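Sourdough, month three

The starter is alive. I mention it first because my sister-in-law asks after it before she asks after me, and I assume the rest of you feel the same way.

For anyone new, I began this in April with a jar, a bag of rye flour from Nyarko and the belief that bread was mostly a matter of patience. Bread is mostly a matter of the fridge. My kitchen sits at 80 degrees once the afternoon sun gets in, and at 85 the dough does what it likes. I've had a loaf rise, peak and give up in the time it takes to watch a movie.

So now I mix at night, give it four folds while I pretend to read, and put it in the fridge before bed. It comes out at 8 in the morning looking sulky and goes straight into the pot. The crust has gone from roofing material to something you'd serve to a guest you liked.

I also bought a scale. The recipe I follow wants 317 grams of water, and I resented that number for weeks. Why not 315? Why not "some"? I tried it with "some" and made a very large cracker.

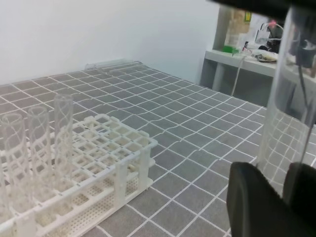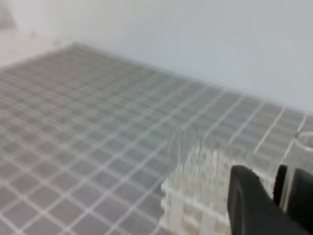
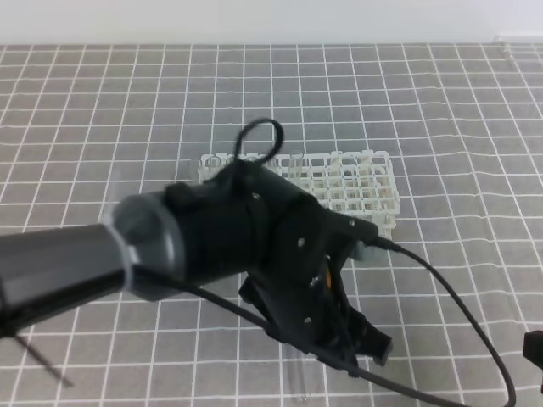
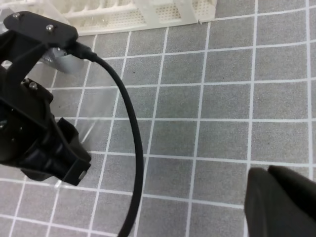
Back to flour, where I've become unbearable. Nyarko's rye is good but it clumps. The Sesora white is cheaper, and I can't tell the difference in a finished loaf, though I've told several people I can. The whole wheat from Sandance tastes like the inside of a barn, and my husband has asked for it twice, so we'll be getting more of that.

The discard is still a problem. We've had discard pancakes, discard waffles and one batch of discard crackers that were crackers on purpose this time. If you have a recipe that uses up a full cup and isn't breakfast, leave it in the comments. I've already seen the one for pizza crust. It stuck to the pan and I'm still soaking the pan.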